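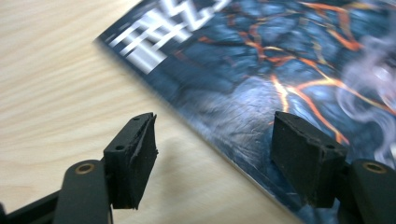 *Reading table, magazine end.*

**Flirix record and zine room: walk-through before an all-ages show**

Hello again, and thank you for reading this before you come in! It covers the front room in Nondidthorpe, where we keep the singles, the zines and the little stage, and it's meant for whoever opens up on a show night. Tick as you go, and please write something next to anything you weren't sure of, even if it's only a question mark.

**Doors and floor**

- [x] Front door opens all the way and stays open on its hook
- [x] Back door unlocked from the inside, nothing stacked against it
- [ ] Mat by the record bins lies flat

*Comment: the mat is still curling at the corner nearest the seven-inches. I taped it down before the Drukard show and the tape lasted one song, maybe two. A new mat would be lovely.*

- [x] Head count card at the door reads 80, bands included

*Comment: yes, bands included, and the friend who carries the bass drum too. I know it feels mean when it's a four-piece with a horn section along for the ride.*

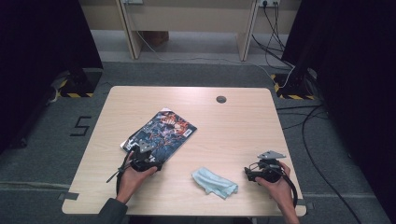
Page last changed: October 3, 2022

**Stage and sound**

- [x] Power strips off the floor, no strip plugged into another strip
- [x] Speaker stands pinned and the legs spread wide
- [x] Cables taped across the walkway
- [ ] Monitor on the left side checked for buzz

*Comment: it buzzed all through the Sharifi set in May, which suited the quiet songs in a strange way (they do love a drone), but a buzz can mean a bad ground. Please leave that monitor unplugged until it's been opened up and looked at. The right one is loud enough for a singer and a half.*

- [x] Earplug jar filled

*Comment: filled to the top, and there's a spare bag under the register. Do offer them to the younger kids, who are often too shy to ask!*

**Fire and first aid**

- [x] Extinguisher by the stage, needle in the green, tag number 2464
- [x] Exit signs lit, both of them
- [ ] First aid box complete

*Comment: short on the big bandages and the cold packs. Somebody's drummer had a bad night with a rim shot, poor thing.*

**Last look**

- [x] House lights come up within reach of the sound desk
- [x] 15 minutes between the last band and locking up, so people can find their coats and buy a record

*Comment: please don't rush them out. Half of what we sell on a show night goes in those minutes.*

Signed sheets go in the blue folder behind the register.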